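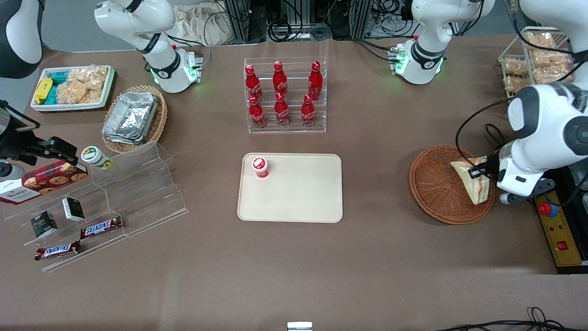
**The Sandwich for Mr. De Smet**

Mireille Zein had the snack table at Seddale for thirteen days when the old man came the first time. She remembers it because on that morning the bread was late and she was angry with the driver from Prultano.

He stood before the long brown table and looked a good while. He looked at the cola bottles in their clear rack, three behind and three in front, and at the sandwich in the round basket. Then he asked how much was a sandwich.

"Three," said Mireille.

"And with a cola?"

She told him. He nodded as if she had told him the price of a house, and he bought only the sandwich. He ate it on the bench by the door, very slowly, with his hat on his knee.

He came again the next day, and the day after. Always he asked the price of the cola and always he did not buy it. Mireille started to put one sandwich for him at the side of the basket, standing on its edge, so the filling would not press out. It was the kind with the red filling. She made it herself at home from peppers, after a recipe of her aunt in Qudah, and she was a little proud of it.

"You are not thirsty?" she asked him once.

"I am thirsty every day," he said. "But my wife liked this drink. We had one bottle on Sundays, with two glasses. If I buy it alone I must drink the whole bottle."

Mireille did not know what to say to this, so she wiped the cream tray, which was already clean.

His name was Stijn De Smet. He had worked twenty-seven years in the Fudotetti factory, where they made buttons, and he could tell from the sound of a button on a table what it was made of. Mireille did not believe him. She cut one from her own coat and dropped it behind his back.

"Horn," he said. "And you should not have cut that one, it is a good button."

In March the first warm day came, and people walked past with their jackets open. At noon Mireille took a bottle from the lower row and opened it. She found a small cup, and then she had to look under the table for another one. She poured until both were full, and some of it went over her fingers.

Mr. De Smet watched her from the bench.

"This is not Sunday," he said.

"No," said Mireille. "On Sunday I am closed."

He put his hat on the bench and came to the table. They drank standing. He told her that it was sweeter than he remembered, and she gave him his sandwich, and he paid three for it like always. Then he took a needle from inside his collar and asked her where was the coat.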